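Handout 5: Cables and the Perforated Plate
Timmont Bench Skills, evening section
Last updated: 18 February 2018

Welcome back, everyone. I promised last week that we would finally get to cables, and I know a few of you have been waiting patiently (thank you!) while I went on and on about screws. Before you fasten anything, spend a minute just looking at the plate and deciding where your cable wants to go. 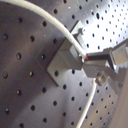

A cable has its own ideas about bending, and it's much kinder to let it take a wide, easy curve than to pull it straight across the holes. I learned this on an old Beseler enlarger in my garage, and I still wince a little when I think of it.

Look at the end of the cable, too. Hold the plug by its body, never by the sleeve, and keep the last stretch lined up with the plug.

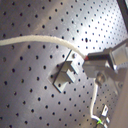
Fig. 2. White braided cable over the plate, with a small red band at the plug.

Now for brackets. Set the foot over a hole, start the bolt with your fingers, and turn the bracket to the angle you want before you tighten. Old scratches on a plate are fine, so please don't polish them out!
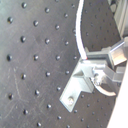
Fig. 3. Bracket foot bolted to the plate; fine scratches at lower left.

For next time, sketch 4 cable routes and bring them along.

This site uses cookies to remember your settings. Accept | Manage

Comments (2)

benchmouse: My curve was far too tight. Redoing it tonight.

t_hollow: Can the sketches be in pencil?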